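Yufang Ren and the charity single – was the backlash fair?

dernum66
So Yufang Ren posted the Dismont flood appeal single on Saturday, and by teatime half her replies were fans calling it a stunt. I love her, I've seen the Wolo tour twice, and I think she's doing a great thing! All the money goes to the appeal – it says so in the first line.

fangirl_wolo
Same here! Played it 15 times while tidying my room and I still get goosebumps at the key change.

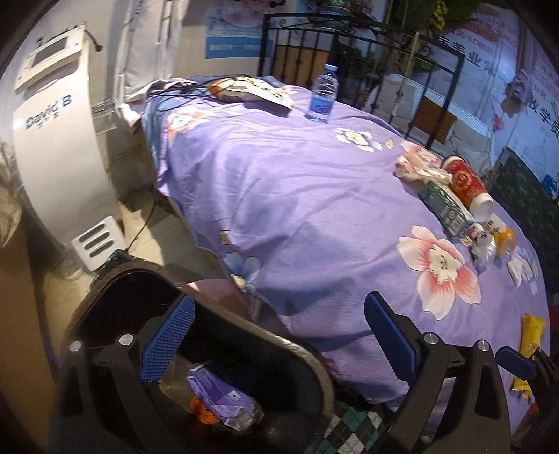

Bin by a bed, lilac floral sheet

marrowfat
Sorry, I don't agree. She said nothing for 7 weeks while people in Dismont were asking for help, then turned up with a song. Fans are allowed to notice that.

dernum66
Fair, but writing and recording takes time. Would you rather she'd put out a sad selfie?

marrowfat
I'd rather she'd shared the appeal link in May. It takes ten seconds.

fangirl_wolo
OK, that's a good point, and I do wish she had. But some 40 singers could have done this and she's the one who did – and the B-side is gorgeous, have you both heard it? 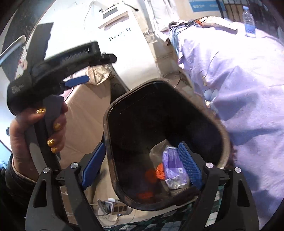

It's just her and a piano, with the Dernum youth choir coming in near the end, and I cried on the bus.

marrowfat
Haven't heard the B-side. Will try it tonight, but I'm still cross.

dernum66
Come back and tell us what you think of the choir!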